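Patholm Workshop – Build Evenings, Handout 4
Hand-held grippers: handle, markers, first cloth exercises
Notes by Jade Bainbridge

Before you start
Finish the handle from Handout 3. If your trigger still sticks, file the inside of the slot and try again. Ferdinand Schnyder has the small files.

Weight
With the camera fitted, the tool should come in under 700 grams. Mine is 698 with short screws. Above that your wrist tires well before the end of a session.

Marker cube
Print the faces on matte paper at 40 mm per side. Check the print with a ruler, as the Widex printer scales pages down unless you turn that off. Glue the faces flat, and keep the white border – the software needs it to find the edges of the square.

Cloth exercise
Work in pairs, one tool each. Lay a crumpled cloth on a raised flat surface at about waist height. Approach slowly, close on a fold, lift, pause, put it down. Keep the other person's cube in your camera's view as much as you can. Do 9 good runs, then swap sides.
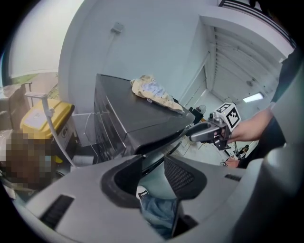

Why do we put markers on a cube and not on a single flat plate?
A flat plate is lost as soon as the tool turns away from the camera. With a cube, another face usually comes into view, so tracking carries on.

For next time
Bring your recordings on a card, named with your initials and run number. Read the Soltiten notes on trigger springs, pages 1 to 4.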